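Support > Linen & Cloths > Open tickets > Microfibre shedding / won't fold square

Status: open
Site: Skarmont unit
Product: Warnira microfibre cloths, light blue, pack of 48

08:40
Fluff on the black worktop again. Wiped down last night, bits all over it by first thing. Think its the new pack, old ones never did this. Also they won't fold square, one side always ends up bunched.

09:15
Tried:
- shook 6 out outdoors, still fluff
- different pack, same batch, same
- old cloth from the cupboard, no fluff at all

So its the batch. Or the wash.

11:30
Checked with laundry. They went in at the normal temp but somebody used softener. Label says no softener. Could be that. Asked for 9 to be rewashed on their own, no softener, no tumble.

14:05
Rewashed lot back. Less fluff I think?? Hard to tell on black, shows everything. Folding a bit better, top right corner comes up nice and sharp but the left side still goes wavy. Bottom layer pokes out too. Might be cut off square at the factory, held two together and the edges dont match.

Folded one first, then the close up. Look at the bottom edge on the second, fuzzy fibres.

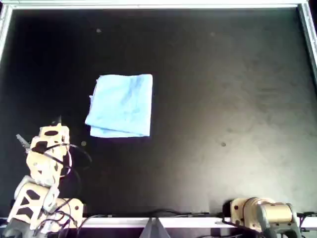
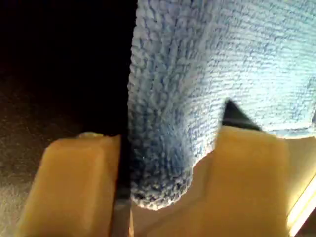
15:20
Thongdee say some loose fibre is normal for the first few washes, want us to do three more before they'll take any back. Not thrilled. We've got 500 on order for the Mistdale site and I'm not having the same thing there. Have asked them to hold the order untill this is sorted.

To do:
- three more washes, no softener, keep seperate from the cotton
- measure five unwashed ones, both sides, write it down
- put a note on the laundry door re softener
- old cloths only on the black tops for now

Will update after wash two.

Related tickets
Tea towels gone grey after hot wash
Smears on black worktop, which spray?
Mop heads wrong size, Mistdale
Missing pack from November delivery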